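What Does a Lawyer for Children Do?

By Debashish Sarkar
September 19, 2023

A lawyer is a person who knows the rules of a country very well and helps other people with them. Most lawyers work for grown-ups. But some lawyers work only for children, and their help costs the family nothing.

When do children need one?

Maybe a school wants to send a student away. Maybe the parents live in two homes, and a judge must decide where the child will sleep. The child has a right to say what he or she thinks, and the lawyer tells it to the judge.

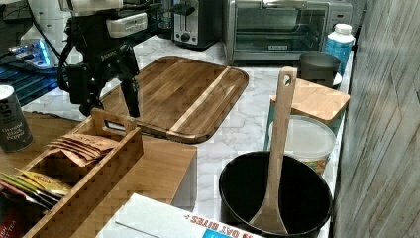 Is it a secret?

Yes, nearly always. What you say to your lawyer stays with your lawyer. If you are in danger, the lawyer may have to tell someone, and a good lawyer explains this on the first day.

In the town of Waleck there is an office with the name Jumum. Karabo Kruger works there. Last year she and the other lawyers helped 92 children. She sits on a low chair when she talks with small ones, and she does not use long words.

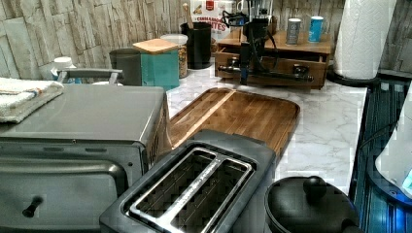 WORDS TO KNOW

Judge: the person who decides in a court.
Client: the person a lawyer helps. You can be a client, even if you are seven.
Right: something that the law promises to you.

How can you ask for help?

You can ask a teacher, a nurse or another adult you trust to call with you. You can also call alone. It is good to write your questions on paper before, so you do not forget them.

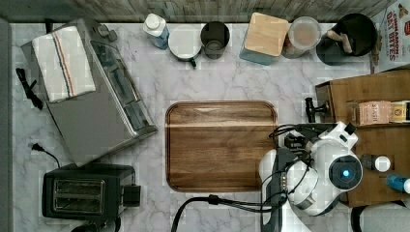 A kitchen counter with a toaster and a toaster oven.

If you do not understand the answer, ask again. Your lawyer should explain it one more time.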